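Friday night with the arm, some tape and a very small tea set

I finally got the arm running again after two weekends of chasing a twitch, and I'm so happy with it that I have to write down everything I did before I forget. Most of this is for me. If you have a small arm on a desk at home, maybe some of it will save you an evening.

The twitch

It only showed up when the arm reached out far and then came back slowly. Halfway home there'd be a little hiccup at the wrist, enough to rattle a lid. I blamed my code first (always fair), then the gripper, then the power supply. Karim Amrani came by to return my label maker, watched it do its thing for a minute and said, "Your cable's pulling." He was right! The black cable had worked its way tight and was tugging every time the wrist turned past a certain point.

What I changed

First I powered everything down and held the arm while I did it, because mine goes limp when the motors let go. Then I gave the cable a lot more slack and let it hang down over the front of the table. It looks messy. I love it. I put a band of clear tape around the black segment above the gripper, right by the PIPER lettering, and I check it for lifting edges before each session now.

Then I went over the gripper. One finger screw had backed out a bit, so I snugged up all of them and wiped the fingers with a dry cloth. After that came homing, and then the boring part, running the same move at a crawl 10 times with my hand near the stop button. No hiccup on any of them.

The white tabletop has a loose grid of black dots on it, 14 in all, and they've become my favorite part of the setup. I jog the gripper tip down to a few of them after any repair and compare against the numbers in my notebook. If the far ones are off and the near ones are fine, I go back and home it again — that has fixed it every time so far.

My test for all of this is the teapot. It's small and round with a lid that just sits there, so any jerk in the wrist gets a clatter out of it. 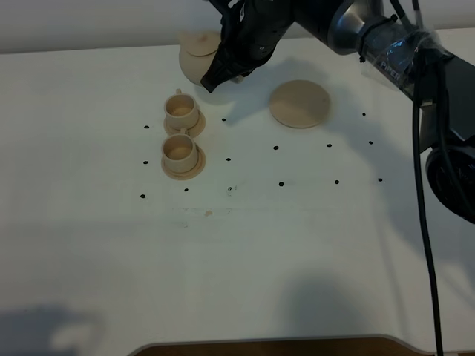
Settings I ended up with

I dropped the top speed a little and stretched the ramp at the start and end of each move. The grip force came down too. I'd been squeezing that poor pot much harder than it needed, and Sanaa Filali had been telling me so since June. The old values are saved in a file called before_tape, in case I get brave.

Still on the list: a proper cable clip to replace the tape, and a wipe for the scuffs just below the dot grid. Brock Lavoie says he'll print me a clip if I send him measurements, so I need to find my calipers this weekend.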